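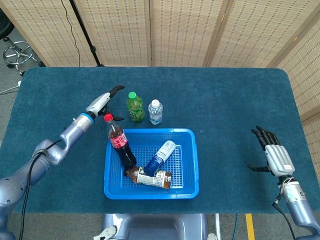
Drei Flaschen im blauen Korb.

8. Okt. 2019 · von Murdo Haldane

Wir verwenden Cookies, um Inhalte zu personalisieren. Mit der Nutzung stimmen Sie zu. OK

1/ So, Prindard. Übernahmeangebot ist raus, heute früh vor Börsenstart. Skoveo will den ganzen Laden. 31 Euro je Aktie, bar. Kurz sortiert, bin unterwegs.

2/ Macht 513 Mio. für alles. Im Juli hieß es noch "keine Gespräche". Naja.

3/ Finanzierung: Kredit über Karpenko, Rest aus der Kasse. Wie viel Rest? Steht nicht drin. Hab zweimal gesucht.

4/ Annahmefrist 4 Wochen. Mindestschwelle gibt es, aber die genaue Zahl kommt erst mit der Angebotsunterlage. Also bitte noch nix andienen, nur weil die Depotbank ne Mail schickt.

5/ Padmavathi Sastry bleibt Vorstandschefin, "vorerst". Das Wort steht wörtlich in der Meldung. Kann man lesen wie man will.

6/ Standorte: mehr als 600 Leute hängen dran. Dazu genau ein Satz, "keine unmittelbaren Änderungen geplant". Betriebsrat wusste wohl seit gestern abend bescheid.

7/ Weil gefragt wurde: Nevar hält ja auch noch ein Paket. Ob die verkaufen? Keine Ahnung. Angefragt, bisher keine Antwort. Ohne die wirds eng mit der Schwelle, denk ich.

8/ Kurs klebt knapp unter dem Angebot. Der Markt rechnet alos nicht mit einem Gegenbieter. Ich auch nicht, aber ich lag bei sowas schon öfter daneben.

9/ Nein, ich hab keine Aktien, weder Prindard noch Skoveo. Telko für Analysten ist am Nachmittag, schreib danach hier drunter weiter.

Suche Suchbegriff eingeben Los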